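Clindevstead Recipe Text Set
June 17, 2023
By Rawat

This folder holds 500 home recipes typed up from community cookbooks, one recipe per file. The text is plain UTF-8. Spelling is left as printed – including the odd "tumeric" – and fractions are written out as 1/2 or 3/4.

Fields in each file: title, servings, ingredients, steps, source. Servings is blank in 5 files where the book gave none. 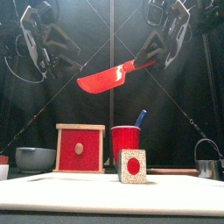
Red plastic knife, held at right.

The split is by book, so no book appears in both parts. Use `train/` for fitting and the 200 files in `test/` for scoring only. Oven temperatures are in Fahrenheit.

Known problems: 3 recipes in the Flusatgate book are near copies of each other. Page notes written in pencil were not typed.

Last updated: February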